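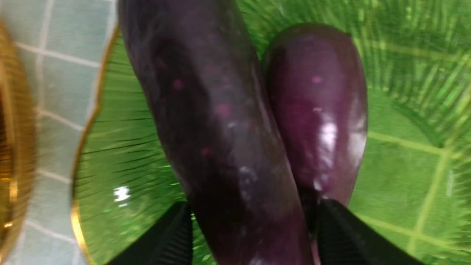 3. 재료 및 방법

3.1 시료로서의 가지

그림 1. 초록색 유리 접시에 나란히 놓인 가지 두 개. 왼쪽은 길고 완만하게 휜 개체로 껍질이 검정에 가까운 짙은 자주색이며, 오른쪽은 짧고 통통한 개체로 붉은 기가 더 돌고 광택이 강하다.

가지는 겉모습을 공부하기에 더없이 즐거운 채소다! 토마토나 고추처럼 익으면서 색상이 크게 바뀌는 열매는 색만 재어도 상당한 정보를 얻을 수 있지만, 자주색 가지는 명도가 워낙 낮아 색차계 수치가 좁은 구간에 몰린다. 그런데도 시장에서 가지를 고르는 사람들은 망설임이 없다. 손에 들고 한 번 기울여 보고는 바구니에 담거나 도로 내려놓는다. 우리는 이 짧은 판단에서 광택이 얼마나 큰 몫을 하는지, 그리고 껍질의 반점이나 열매의 모양이 그 판단을 어떻게 흔드는지를 알고 싶었다.

그림 1의 두 개체는 이 문제를 한눈에 보여 준다. 오른쪽 가지의 오른편에는 희고 밝은 반사광이 세로로 뻗어 있고, 그 아래로 같은 옆면을 따라 작은 반짝임이 이어진다. 왼쪽 가지의 껍질은 무광과 은은한 광 사이쯤으로, 훨씬 차분하다. 같은 접시에 맞닿아 있는데도 표면의 인상이 이렇게 다르다는 점이 우리에게는 무척 흥미로웠다. 색만 적은 기록지에서는 둘 다 '자주색'으로 묶였을 것이다.

3.2 시료의 수집과 보관

시료는 Grarnwood 농장의 온실 두 동에서 수확한 가지 356개이다. 긴 열매가 달리는 계통 Flandard와 짧고 둥근 열매가 달리는 계통 Krajewska를 함께 썼으며, 계통 이름은 농장의 재배 대장을 그대로 따랐다. 수확은 이른 아침에 가위로 하였고 꼭지는 모두 남겼다. 꼭지를 손으로 비틀어 떼면 어깨 부분의 껍질이 당겨져 미세한 주름이 생기는데, 예비 조사에서 이 주름이 광택 점수에 적지 않은 영향을 주었다.

수확한 가지는 한 겹으로 상자에 담아 Clovow 공동 조리실로 옮겼다. 보관은 최대 96시간까지로 하고, 상자 안에서 열매끼리 눌리지 않도록 사이에 종이를 끼웠다. 가지는 단단해 보여도 껍질이 얇아 이웃한 열매의 꼭지 가시에 쉽게 긁힌다. 긁힌 자리는 처음에는 거의 보이지 않다가 시간이 지나면서 갈색 선으로 드러나므로, 수확 직후와 평가 직전에 껍질을 두 번 살폈다. 이때 갈라짐이 있거나 속살이 드러난 개체는 제외하였다.

표면의 작은 반점은 제외 기준에 넣지 않았다. 이 결정을 두고 연구진 안에서 꽤 오래 이야기를 나누었다. 반점이 없는 매끈한 가지만 모으면 광택을 비교하기는 쉬워지지만, 우리가 실제로 부엌에서 만나는 가지와는 거리가 멀어진다. 그림 1의 왼쪽 개체에도 붉은빛이 도는 분홍색의 작은 반점이 곳곳에 흩어져 있고, 왼쪽 윗부분과 가운데를 따라 특히 눈에 띈다. 오른쪽 개체의 윗면에도 옅은 분홍빛 점이 몇 개 보인다. 이런 가지를 빼지 않았기에 뒤에서 다룰 '반점과 광택의 분리' 문제를 제대로 들여다볼 수 있었다.

3.3 접시와 조명

배경으로 쓸 접시를 고르는 일은 뜻밖에 재미있는 과정이었다. 흰 접시에서는 가지의 윤곽이 또렷하지만 껍질이 전체적으로 더 검게 느껴져, 평가자들이 계통 사이의 색 차이를 잘 구별하지 못했다. 검은 접시에서는 거꾸로 윤곽이 사라졌다. 초록색 유리 접시는 자주색과 색상 차이가 커서 윤곽과 껍질 색을 함께 살피기에 좋았고, 이후의 평가에서는 이 조합을 기본으로 삼았다. 다만 유리도 빛을 반사하므로, 평가자에게는 접시에 생긴 빛과 열매에 생긴 빛을 구별하도록 미리 안내하였다.

조명은 조리실의 천장등을 사용하고 창에는 차광막을 내렸다. 반사광의 위치는 보는 각도에 따라 옮겨 다니므로 밝은 줄무늬의 위치 자체는 점수로 삼지 않았다. 우리가 본 것은 줄무늬의 가장자리였다. 껍질이 팽팽하고 고르면 밝은 부분의 경계가 선명하고, 표면이 거칠거나 탄력을 잃으면 경계가 번진다. 경계의 선명함은 열매의 굵기가 달라도 비교적 안정적으로 읽을 수 있는, 참으로 쓸모 있는 단서였다.

3.4 껍질 위의 희끗한 자국

평가에 앞서 가장 주의를 기울인 것은 광택처럼 보이지만 광택이 아닌 밝은 부분이었다. 그림 1의 왼쪽 가지가 좋은 보기이다. 중앙에서 약간 오른쪽 아래에 희끄무레하게 번진 밝은 줄이 있는데, 잔여물일 수도 있고 물방울일 수도 있어 눈으로만 보아서는 판별하기 어렵다. 오른쪽 가지의 길고 밝은 반사광과 나란히 놓고 보면 차이가 흥미롭게 드러난다. 오른쪽은 열매의 긴 방향을 따라 흐르지만, 왼쪽은 어두운 껍질의 한 부분에 얼룩처럼 얹혀 있다.

이와 같은 자국은 기록지에 '부착물 의심'으로 표시하고, 해당 부분을 광택 판정에서 제외하였다. 시료를 다시 닦아 평가하는 방법도 검토했으나 채택하지 않았다. 마른 천으로 문지르면 껍질 표면의 왁스층이 눌려 본래보다 더 반들거리는 일이 있었고, 닦은 시료와 닦지 않은 시료를 한 척도에 올리는 것이 적절하지 않다고 보았다.

3.5 평가 절차

평가에는 13명이 참여하였다. 모두 집에서 정기적으로 요리하는 성인이며, 채소의 등급 판정을 직업으로 하는 사람은 없었다. 평가자는 한 접시에 놓인 두 개체를 보고 광택, 껍질의 고름, 모양에 각각 점수를 매긴 뒤, 둘 중 어느 것을 먼저 요리하고 싶은지를 골랐다. 첫 회차는 2022년 4월 26일에 진행하였다.

두 개씩 짝지은 데에는 까닭이 있다. 하나만 놓고 광택을 물으면 평가자마다 기준이 제각각이지만, 둘을 나란히 놓으면 차이를 말하는 일이 놀랄 만큼 쉬워진다. 짝은 같은 계통끼리, 또는 다른 계통끼리 무작위로 만들었다. 좌우 위치의 영향을 줄이기 위해 절반의 짝에서는 왼쪽과 오른쪽을 바꾸어 제시하였다.

두 열매가 맞닿는 것도 허용하였다. 처음에는 사이를 띄우려 했으나, 휜 열매와 통통한 열매를 한 접시에 올리면 어느 한쪽이 기대기 쉽다. 그림 1에서도 오른쪽 가지가 왼쪽 가지에 기대어 가운데가 서로 닿고, 윗부분에는 좁은 V자 모양의 틈이 생겼다. 맞닿은 면은 평가 대상에서 빼고, 눈에 들어오는 면만 보도록 하였다.

3.6 모양의 기록

모양은 길이와 최대 지름의 비, 그리고 휨의 정도로 나타냈다. 휨은 열매의 양 끝을 이은 직선에서 중심선이 가장 멀리 벗어난 거리를 길이로 나눈 값이다. 간단한 지표지만 자로 잴 수 있고, 조리대에서 바로 계산할 수 있다는 점이 큰 매력이었다. 둥근 계통에서는 휨이 거의 의미를 갖지 않으므로 긴 계통에서만 분석에 넣었다.

평가자들의 자유 기술도 함께 모았다. 여기에는 수치로는 결코 얻을 수 없는 이야기가 가득했다! 긴 가지는 길게 갈라 찌거나 어슷하게 썰어 볶고 싶다는 답이 많았고, 통통한 가지는 두툼하게 썰어 굽겠다는 답이 자주 나왔다. 모양에 대한 선호는 떠올린 요리에 따라 달라진 셈이어서, 우리는 선택 결과를 분석할 때 평가자가 적은 조리법을 함께 변수로 두었다.

3.7 분석

광택 점수와 선택 결과의 관계는 평가자를 임의효과로 둔 로지스틱 혼합모형으로 분석하였다. 고정효과에는 짝 안에서의 광택 차이, 반점의 많고 적음, 길이와 지름의 비, 제시 위치를 포함하였다. 반점의 정도는 '거의 없음', '드문드문', '넓게 퍼짐'의 세 단계로 적었다. 부착물이 의심되는 개체가 낀 짝은 본 분석에 포함하되, 이를 뺀 분석을 따로 실시하여 결과가 유지되는지 확인하였다. 12월에 수확한 예비 시료는 기록지를 다듬는 데에만 사용하였고 본 분석에는 넣지 않았다.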